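In Defense of the Silly Present

My aunt Esther kept a drawer in her kitchen, second from the bottom, where she put things she had bought for people before she knew which people they were for. There was a whistle shaped like a pear in there, and a pair of socks with the days of the week spelled wrong, and for years a tin of mints that rattled in a way she found very funny and the rest of us had to take on trust. When your birthday came she would open the drawer, look at you for a good long minute, look back at the drawer, and pull something out. I still have the whistle.

I have been thinking about that drawer because I spent most of February being asked for lists. My nephew's wife sent one around for the baby, my office passed one along for a coworker who was retiring, and my dear friend Latrice, whom I have known since we were 13 and who has never in her life been practical, sent me a link to the exact gray bath towels she wanted, in the exact size, with the two she already had crossed off. I bought them, of course. They're very good towels! But I felt a bit like a delivery service with a greeting card attached.

I do understand how we got here. People have small apartments and full closets, and money is tight, and a present nobody wanted is one more thing to carry down the stairs in a box marked "donate." I've carried those boxes myself. When my mother moved out of the house on Okine Street I took 17 of them to the thrift store, and a fair number held things I had given her (the fondue set hurt a little). So I can't pretend the people with lists are wrong about the clutter.

Still, a list can only ever get you what you already thought of. The presents I remember best are the ones I would never have asked for, and a good many of them were ridiculous. In the year 2000 my brother-in-law gave me a rubber fish in a shoebox, wrapped with real ribbon, and I laughed so hard I had to go sit on the porch. We've been mailing that fish back and forth ever since. It has been baked into a loaf of bread, more or less successfully, and it once came to me inside a boot.

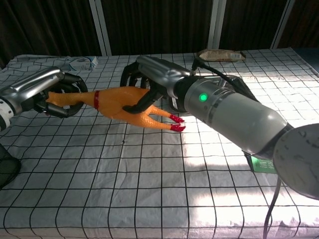
What I love about a joke present is that it asks something of the giver. You have to know the person pretty well to be sure they'll laugh, and you have to be willing to stand there looking foolish if they don't. A towel from a list carries no risk at all. I gave my old boss, Mr. Grasso, a kazoo when he left the Clelico office, and there was a silence after he unwrapped it that I can still feel in my shoulders. Then he played us most of a waltz on it, badly, with his coat already on.

My husband thinks I'm making too much of this, and he'd like it noted that he enjoys receiving exactly the drill bits he asked for. Fine. He can have his drill bits. I'm only asking that we leave a little room in the bag for something small and foolish, picked out by somebody who was wandering through a shop and suddenly thought of you. It doesn't need to cost much, and you can throw it out in a year if you must.

I started a drawer of my own last month. So far it has a plastic mustache in it and a very tiny umbrella, and I have a feeling the umbrella is Latrice's.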